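# Chapter 7: Cooling the Server Room

A server turns nearly all of the electricity it draws into heat. A rack that uses 18 kilowatts gives off 18 kilowatts of heat, hour after hour, and that heat has to go somewhere. Chapter 6 followed power from the utility feed to the outlet at the back of the rack. In this chapter we follow the same energy on its way out of the building.

Cooling is often the largest load in a data center after the computing equipment itself. It also sets limits that no purchase of new servers can get around. A room may have free floor space and spare electrical capacity and still be full, as far as the operator is concerned, when its air handlers are running at their limit.

## 7.1 Air and its limits

Most rooms are still cooled by air. Cold air enters the front of each server, passes over the heat sinks, and leaves at the back. The amount of heat it can carry depends on two things: how much air moves, and how much warmer it is when it comes out. Raising fan speed helps, but fan power climbs steeply with speed, and the fans add heat of their own.

The usual layout places racks in rows, front facing front and back facing back. This gives alternating cold aisles and hot aisles. Gaps between servers are closed with blanking panels so that hot air does not leak forward and get drawn in a second time.
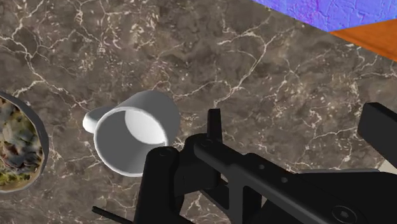
*Figure 7.1. Computer rendering of a white mug on its side on a marble countertop, with a black gripper.*

Our running case for Part Two is the Nullcombe site, a hall of 2,000 square feet that opened with low-power web servers. Its operator, Wastiretti, later added two rows of accelerator racks. Average room temperature barely changed, yet servers near the top of the new racks began to slow themselves down under load. Section 7.3 works through the airflow figures -- the fault was in the distribution of the air, and the total supply was adequate.

## 7.2 Bringing liquid closer

Water holds far more heat than the same volume of air. There are 2 common ways to use this at the rack. A rear-door heat exchanger leaves the servers as they are and cools the air as it exits. A cold plate sits directly on the processor and carries heat off in a closed loop. A processor rated at 700 watts can be cooled with air, but the heat sink is tall and the rack holds fewer servers as a result.

Liquid brings its own work. Operators must plan for leaks, water quality, pump failure, and the weight of filled pipes. The Desjardins retrofit, covered in Section 7.5, spent more on piping and valves than on the cold plates.

## Before you read on

You should be able to convert watts to BTU per hour and read a simple rack elevation drawing. Both are reviewed in Appendix B. Terms to watch for:

- **Supply temperature:** the temperature of air or liquid entering the equipment
- **Delta T:** the difference between return and supply temperature
- **Bypass air:** cold air that returns to the cooling unit without passing through a server
- **Recirculation:** exhaust air drawn back into a server intake

The worksheets at the end of the chapter use the Zumness airflow tables, also found in Appendix B.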